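Small back room: what goes on the white wall, and what is the gray base with the pole

Forum index > Home > Storage and small rooms
11 replies

kavitha_h
2019-11-10
I'm sorting out the small room at the back of our apartment. We moved in September and it has been where everything ends up. I have two questions and I'm putting them in one thread so I don't clog up the board.

First, storage. There is a big plain white wall and I'd like to get things off the floor and onto it. There is also a wooden slatted panel with vertical planks, and I don't know whether to keep it.

Second, a large light gray molded base that came with the place. It has a funnel in the top with a pole standing in it.
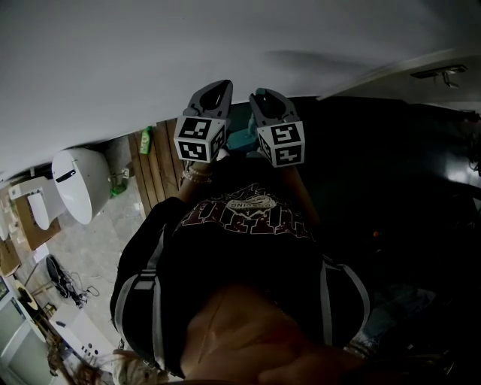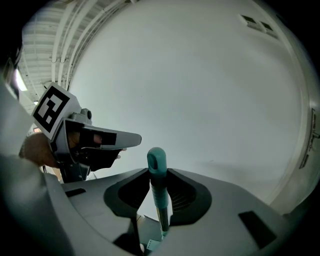

First one: white wall and slatted panel. Second one: the gray base with the teal pole.

The usable stretch of wall is 41 inches. I rent, so I want as few holes as possible.

dmladenovic
Keep the panel. If it's solid you can hang things from the slats with S hooks and leave the wall alone. How thick are the planks, and is it fixed to anything or only leaning?

kavitha_h
It's screwed to the wall at the top. I haven't measured the thickness. The green bottle sits on it without any trouble, but a bottle is not much of a test.

Rengifo_W
I'd do the opposite. Take the panel down and put a rail on the white wall. Slats collect dust in every gap and you can never get a cloth in properly. We had the same kind of thing in our hallway and I was glad to see it go.

dmladenovic
She rents and wants few holes. Taking the panel down leaves screw holes, and then you're adding more for the rail.

Rengifo_W
Four holes, filled when you leave. A tub of filler is cheap. I've done it in every place I've lived.

lakshmi_ds
Before you drill anything, find out what the wall is. Tap along it. If it's drywall, locate the studs, which are usually 16 inches apart, and with 41 inches you should land on at least two. If it's plaster over brick you need different plugs and a hammer drill.

On the second question, my guess is some kind of floor cleaning base. The pole looks like something you lift by the knob, and the slot in the knob could be for hanging it up. Does the pole come out of the funnel?

kavitha_h
I haven't pulled hard. I didn't want to break something that belongs to the landlord.

Tapped the wall — sounds hollow in most places, so drywall I think.

sreekumar.h
I don't agree about floor cleaning. There's a black mesh down inside the funnel, on the right side. That says air to me, so a speaker or a fan or a filter. I would not pour water anywhere near it until you know. Also look at the label near the bottom of the pole. I can't make out the print in the picture, but if there's a model number on it that settles the whole thing.

lakshmi_ds
Mesh can be a drain screen too. My old Diven bucket had one. But I agree on keeping it dry for now.

dmladenovic
The two black rectangles in the gray top are what I'd look at next. If either one has a finger gap it may be a cover. Press gently at one end and see if it tips.

Rengifo_W
Or just ask the landlord. It's their thing. If they don't want it, you get the floor space back and that helps more than any rail.

kavitha_h
Fair point, I've sent a message. Will also go at the label with a flashlight tonight.

For the storage I'm leaning toward keeping the panel and adding one rail. Has anyone used the Stavell rail or the Wibisono one? Stavell is sold with 6 hooks and the other with 8.

lakshmi_ds
I've had the Stavell in my laundry room for two years. It's fine with brooms and a step stool. The hooks slide when you take something off in a hurry, so I put a bit of tape between them. I haven't tried the other one.

Rengifo_W
Wibisono here. Hooks are fixed so nothing slides, but you can't change the spacing either. Wide things like a dustpan end up taking two places.

dmladenovic
Check the length on both before you order. I bought a Trondau rail without reading the box and it was about an inch too long for the space. Cutting it down took me an afternoon and the end cap never went back on straight.

One more thing. There's a small fixture with a bracket up at the ceiling in your first picture. If it's electrical there may be a cable coming down inside the wall, so don't drill in a line straight below it without a detector.

kavitha_h
Good catch, I hadn't thought about cables. My cousin has a detector I can borrow.

No answer from the landlord yet. I'll post the label if I can read it.

sreekumar.h
Please do. Still saying it's for air.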